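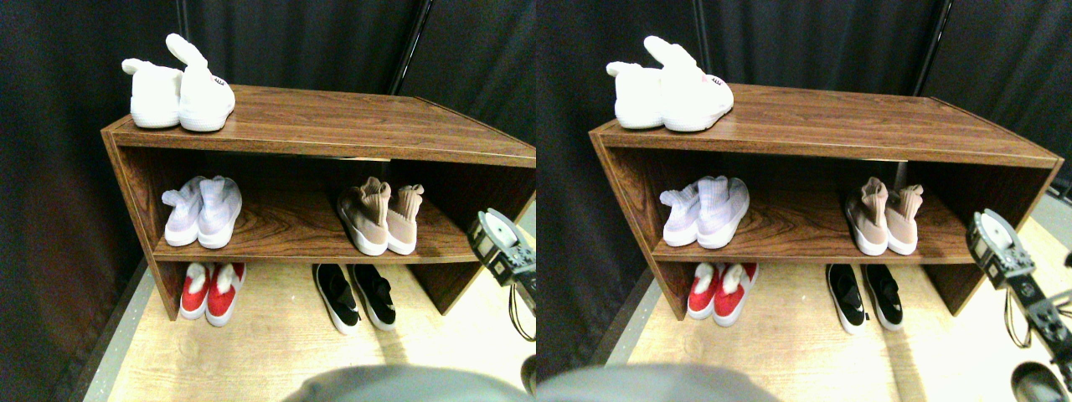

The Shoe Shelf

My sister left for Lamont in March with one suitcase and a coat over her arm. She said she would send for her shoes. The rent on the apartment was 730 a month and I took it over from her, along with the bed, the kettle and the long black curtains she had never let me open.

The shelf stood in front of them. She had bought it in Letton before I was out of school, and it was the reddish-brown color of our mother's piano. The white shoes were on top, one leaning on the other, with the tall heel tab sticking up like ears. The red ones with the fluffy lining were down on the floor, next to the black slip-ons. She wore those to work and nowhere else.

I dusted around them for the first few weeks. I kept my own boots by the door.
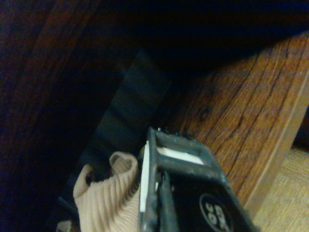 Marjorie Otelik

In the summer she called from a pay phone at the bus station. It was a bad line. She asked if it was hot, and whether the man downstairs still played his radio at night. I said yes to both. Then she asked about the pink ones.

"They're on the middle shelf," I said. "Do you want them?"

"What do they look like?"

I carried the phone over as far as the cord would go and got down on my knees. I told her they had the ribbed collars and the thick white soles. I told her the heels were facing out, the way she always put them.

"You haven't moved them," she said.

"No."

A bus was being announced behind her. She said she had 48 cents left and would have to be quick, but then she didn't say anything else, and neither did I. After the line went dead I stayed on the floor for a while. Then I got my boots from the door and put them in the space beside the pink ones, heels out.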